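Office Chores Become Training Data at Dronora

Changing a trash bag takes most people less than a minute and very little thought. At Dronora, a robotics company with offices in the Prasness business park, it has taken up most of October.

The company is recording a two-armed robot as it puts bags into small plastic bins, the kind found next to a desk. Each recording goes into a collection that will be used to train a control model named Zolisetti. Dronora wants 3000 recordings of the bag task before it starts the first full round of training, and it plans to add other office chores after that.

An operator guides both arms through every attempt. The robot's camera images are saved together with the position of each joint and how far each gripper is open. Nothing in these sessions is done by the model. The operators supply the movements, and the software is later trained to produce similar ones when it is given similar images.

Bags were picked as the first subject on purpose, said Zeeshan Rind, who leads the data team.

"A cup has one shape, and you can teach a robot a lot about cups in a simulator," Rind said. "A bag has a new shape every time you touch it. We tried to simulate it last year and we didn't get anywhere useful. So we went back to doing it by hand, over and over."

The work area is a corner of the office with a beige mat on the floor and a bin set close to the wall. Bags hang above it from a small adhesive hook, within reach of the arms.

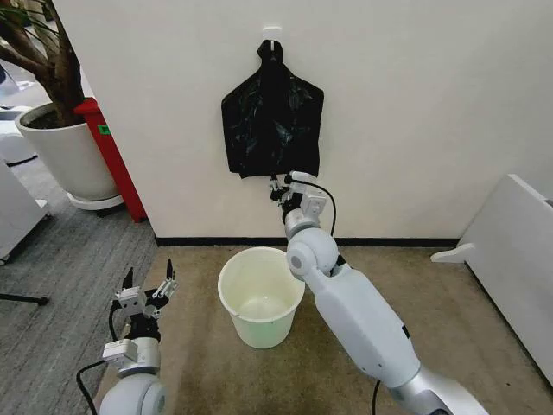
What counts as a good recording

A session starts with the bin in position and a bag on the hook. The operator has to bring the bag to the bin, work it open and get the edge over the rim with one gripper on each side. Between attempts the bin is moved a little, so that the model doesn't learn a single fixed spot on the floor.

Attempts that go wrong are kept, too. If a gripper loses the plastic and the operator manages to pick it up again, the recording is marked as a recovery and stored with the rest. The team has 400 of these so far. Only recordings with missing camera images or a fault in the arm data are thrown out.

Rind said the early sessions were too tidy. Operators had practiced until they could do the whole job in one smooth pass, and a test model trained on those sessions stopped moving as soon as a bag folded over on itself. New operators are now asked to start recording on their first day.
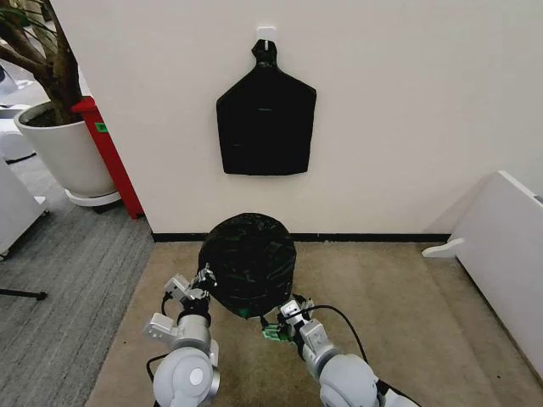 The pace depends on who is at the controls. An experienced operator can finish up to 80 recordings in a shift, with breaks. A second person checks the recordings afterward and writes a short line of text for each stage, such as "take the bag by its lower edge" or "pull the left side over the rim." Those lines are used in training along with the images.

Lighting has been a smaller problem. Shiny black plastic reflects the ceiling lights, and the reflections move when the bag does. Dronora decided to leave the lights as they were and to record at different times of day, from 8 a.m. until early evening. White and clear bags are on the list for later sessions.
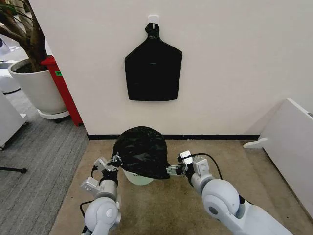
Part of the cost is being covered by Khoury, a building services firm that cleans offices in the region and hopes to test the robot on evening rounds. The two companies have agreed on a trial in one building, but they have not set a start date. Khoury will not receive the recordings themselves.

Dronora said it plans to release 2000 of the recordings to university labs once the text lines have been checked. Labs can ask to be put on the waiting list through the company's website. The next chore to be recorded will be wiping down tables.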